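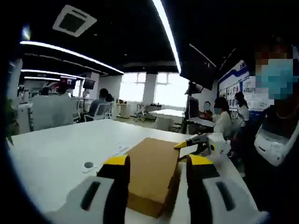

Cardboard Box Packing FAQ

Welcome to the Petorholm packing page! We send and receive a lot of small cartons at the office, and the same questions keep landing in our inbox, so Lenka Ďurica and I finally typed up the answers. If yours is missing, write to us. We love talking about boxes (ask anyone who has had lunch with us).

What kind of box should I use?
A plain brown cardboard one, every time! You don't need printing or a glossy finish. Pick a carton that leaves a finger's width of space on each side of what you're sending. Much more than that and you'll be stuffing paper into it all afternoon.

Do you have a favorite packing surface?
Oh yes, a long white table. Tape ends, screws and little gray grommets show up beautifully on white, and there's room to have one carton open while another waits for its label. Our Slanina table is 700 mm high, which suits Lenka perfectly and makes me stoop a little. Two folded towels under the carton fix that.

Should a box stand upright or lie flat?
Stand it upright if the contents have a top and a bottom, like jars or a desk lamp. For cables, books and clothes, lay it on its widest side while you fill it. Taller cartons get wobbly when they're half full, so put the heavy things in first.

How do I pick up a small carton without denting it?
Press evenly on two opposite sides, a little below the middle, and keep your thumbs off the top flaps. An empty carton needs hardly any squeeze at all. Try it with one you don't mind ruining and you'll get the feel for it very quickly.

Can I reuse a box that came in the mail?
Please do! Last year we reused 1,144 cartons out of the 1,379 that came through our door, and I'm still thrilled about it. Check the corners first. If you can push one in with a fingertip, that carton goes to recycling. Peel off old labels or cover them completely.

What about thin cables and other loose bits?
Coil the cable, tie it once, and put it in a paper envelope with its name on the front. Grommets and screws go in a second envelope taped to the inside wall of the carton. Svatopluk Kadlec once sent a whole shelf kit to Plultby and found its hardware on his desk two days later, so now the envelopes go in before anything else.

How much tape is enough?
One strip along the seam, top and bottom, with the ends running down the sides as far as your palm is wide. For heavy cartons add a strip across each edge. The Pedasell paper tape sticks best if you rub it down hard with the side of your fist.

Where do I put finished boxes?
At the end of the table nearest the door, label facing out. Hedvika Jireš collects them after lunch. Please don't stack more than four high!

May I take empty boxes home?
Yes, and take plenty! June is when everyone seems to be moving apartments, so let us know a week ahead if you need more than ten. They come flattened, and we're happy to show you how to fold the bottoms.

Page updated 2025-12-20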